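### 衣替えの前に、クローゼットの湿気を抜く

梅雨が近づくと、タンドローの集合住宅にお住まいの読者から、服のにおいとカビの相談が増えます。今月は冬物をしまう前の手入れをまとめました。

基本は、着た服をすぐ収納に戻さないことです。脱いだ上着は一晩外に掛け、ポケットの中身を出し、肩と襟に軽くブラシをかけます。クリーニングから戻った服はビニールの袋を外し、風を通してからしまってください。

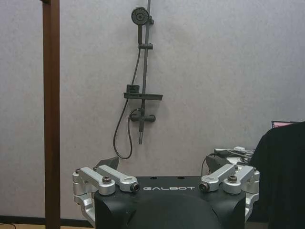

読者からは、袋を外すとほこりが気になるので、不織布のカバーに替えてから収納しているという便りが届きました。通気するものであれば問題ありません。肩だけを覆う短いカバーでも足ります。

除湿剤は床に近い段に置きます。湿った空気は下にたまりやすく、上の棚に置いても効きが悪いためです。湿度計があれば一緒に入れておき、62%を超える日が続くようなら、晴れた日の午前10時ごろから扉を開けて2時間ほど風を通します。
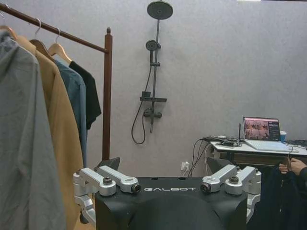

しまう順番にも少しこつがあります。厚手のものから先に片付けると、残りの服の間隔が広がり、作業が楽になります。グレーのジャケットやキャメル色のコートのような上着と、半袖の黒いTシャツが同じラックに並ぶ時期は、上着を先に外してください。外した上着は厚みのあるハンガーに掛け替えると、肩の形が崩れにくくなります。ニットは掛けずに畳み、引き出しには最大7割まで入れます。 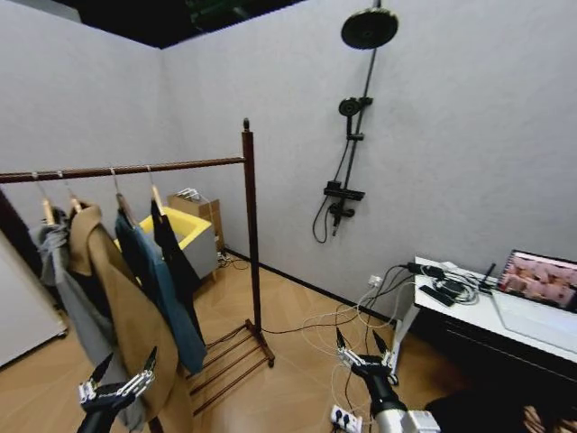
防虫剤は種類を混ぜないでください。成分によっては溶けて染みになります。去年の残りを使う場合は、袋の表示を見て同じ種類でそろえます。置く場所は服の上です。成分が空気より重く、下へ広がるからです。

ベドヴォンの店頭では、4月のあいだ不織布カバーの使用済み品を回収しています。洗って乾かしたものをお持ちください。金曜は定休です。次号では革靴の保管を取り上げます。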